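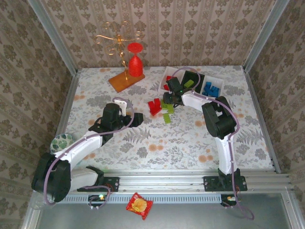

Fig. 1. Two arms mounted on one aluminum rail.

Choosing and Keeping a Notebook Computer
Handout 4: Batteries, Chargers, and What the Numbers Mean
Instructor: Friederike Stöcker
Monday evening section, Kinnear Room

Welcome back, everyone. Last time we got through screens and keyboards and ran out of clock just as the battery questions were getting good, so tonight is all batteries. I've written this one out at length because several of you told me you like to read the notes again at home with your own machine on your lap, and I think that's a lovely way to do it. Bring your charger if you didn't already. You'll want to read the small print on it.

1. Watt-hours, and why I keep going on about them

There are two numbers you may find printed on a notebook battery. One is in milliamp-hours (mAh) and the other is in watt-hours (Wh). Stores love the first one because it's bigger. Please learn to look for the second.

A milliamp-hour figure tells you how much charge the battery holds, but it leaves out the voltage, and two batteries with the same mAh can hold quite different amounts of energy if their voltages differ. Watt-hours has the voltage already folded in. If the label gives you only mAh, divide by 1000 to get amp-hours, then multiply by the voltage printed beside it. The answer is your watt-hours. Do it once on paper and it stops being scary, I promise!

The Liko notebook we've been using as our class machine has a 60 Wh battery. Keep that number handy, we'll use it again in a minute.

2. From watt-hours to hours

Now for the part people really want: how long will it run? Take the watt-hours and divide by the watts the computer is drawing. With the screen turned all the way up and a video call going, our Liko draws 23 watts. Sixty divided by 23 is 2.6 hours, or a bit over two and a half.

And then you look at the sticker on the lid, which promises a whole working day. Is the sticker lying? Not quite. A maker's test is usually done with the screen dimmed, wireless off or nearly idle, and one light task running over and over. Your day has a browser with too many tabs (mine does, anyway), a messaging program, a cloud folder that's forever syncing, and a screen bright enough to read by a window. The draw goes up and down all day long, so treat any single figure as a snapshot.

What moves the draw the most, in the order I'd check them:

Screen brightness. Nearly always the first place to look.
The graphics chip. If your notebook has a separate one, see whether some program is keeping it awake when the built-in graphics would do.
Background programs. Sort the task list by power use and see who's at the top.
Things plugged in. An external drive drinks from the same well.
Keyboard lights. Small, but free to switch off.
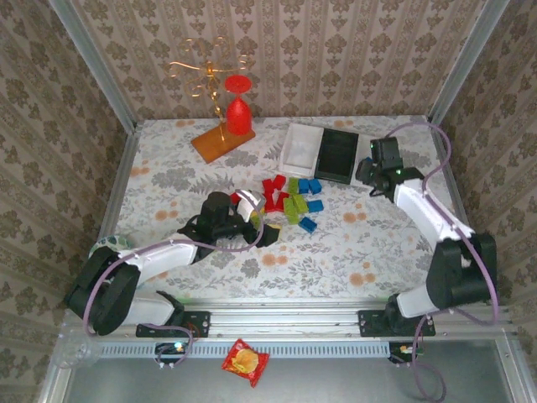
Fig. 2. Table with toy blocks and, toward the back left, a gold wire ornament.

3. Cycles and wear

A charge cycle is one full battery's worth of use, however you split it up. If you use half on one day, charge, and use half the next day, you've used one cycle, even though you plugged in twice. Kenneth Yule asked whether topping up at lunch "costs" a cycle. It costs whatever portion you used that morning and nothing more, so Kenneth, go right on plugging in at lunch.

The battery in the Liko is rated for 1000 cycles. When we ran the Ongate battery report in class it showed 343. So we've gone through a little over a third of the rating. The rating doesn't mean the battery dies on cycle number 1001, of course. It's the point by which the maker expects the capacity to have dropped to some stated share of what it was when new, and you have to read the footnote to learn what share. Different makers pick different shares, and that makes the cycle ratings of two notebooks hard to compare unless you read both footnotes.

Two lines in the report matter for us:

Design capacity: what the battery was meant to hold when it left the factory.
Full charge capacity: what it can hold now.

Divide the second by the first and you have the battery's health. You may see a new machine come out slightly above its design capacity. That's normal variation and you can enjoy it while it lasts. You may also see the health figure jump a little from week to week. The computer is estimating, and estimates wobble. Look at the trend over a few months and don't lose sleep over one reading.

4. Habits that help

Heat is the big one. A battery that spends its life warm ages faster than a cool one, whatever else you do. Soft bedding blocks the vents on the bottom of many notebooks, so put a tray or even a big hardcover book underneath. Don't leave the machine in a parked car in summer.

Sitting at full charge for weeks at a time is the second. Many notebooks now have a setting that stops charging somewhere short of full, and if yours lives on a desk with the cord in, turn it on. Davina Rankin couldn't find hers in the system settings, and that's very common. Look in the maker's own utility program, and after that in the firmware menu you reach at startup. Turn the limit off the evening before a trip.

The third is long storage. If you're putting a notebook away for the season, leave it around half charged and shut all the way down. An empty battery on a shelf keeps slowly losing what little it has, and it can fall low enough that it won't take a charge again.

You do not need to run the battery flat every month. That advice comes from an older kind of battery and has outlived it by many years.

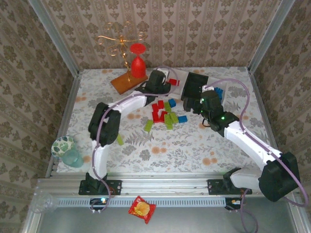 Fig. 3. White links, black joints, and patterned wallpaper behind.

5. Chargers

Turn your charger over and find the line marked OUTPUT. If it's an older barrel-plug type, you'll see a single voltage and a single current. Multiply the two and you have the watts. A replacement has to match the voltage and the plug, and its current rating should be equal or higher. Higher is fine — the computer takes only what it asks for.

If it's USB-C, you'll probably see a whole list of voltages. The charger and the notebook talk to each other and settle on one. The spare Litel charger in our class kit lists several, and the watts for each line come from the same multiplication. What you care about is the highest line, and whether it meets what your notebook wants.

Use a charger that's too small and one of a few things will happen. The notebook may charge slowly, or hold steady while you work and charge only when it's asleep, or pop up a grumpy message and refuse. Lachlan Morrison's does the second of these, and he had been blaming the battery for it since May!

Cables count too. Plenty of USB-C cables are made for phones and can't carry the full power a bigger notebook asks for. If a good charger seems weak, try another cable before you spend money on anything else. 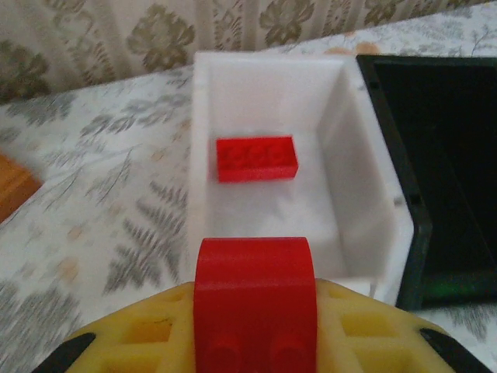 While we're on the subject of spending money, a word on replacement batteries. Check first whether yours is held in with screws or glued down, because that changes the job a great deal. Match the part number on the old battery, and be wary of a listing that claims far more capacity in the same size of case. And if a battery is ever swollen (a lifted trackpad or a bottom cover that no longer sits flat are the usual signs), shut the machine down, unplug it, don't press on it, and take it to a repair shop or a battery recycling point. Please don't put it in the household trash.

6. For next time

Run a battery report on your own notebook and write down the design capacity, the full charge capacity, and the cycle count if it gives one. Some machines leave the cycle count blank or show zero, so don't worry if yours does.

Work out the health figure.

Note the watts on your charger, and then the watts the maker asks for. The second one is usually on the bottom of the computer or on the support page.

Morag Galbraith has kindly offered to go over the arithmetic with anyone who'd like company, in the half hour before class. Next session is storage drives, so if you have an old one in a drawer, bring it along and we'll have a look at the label.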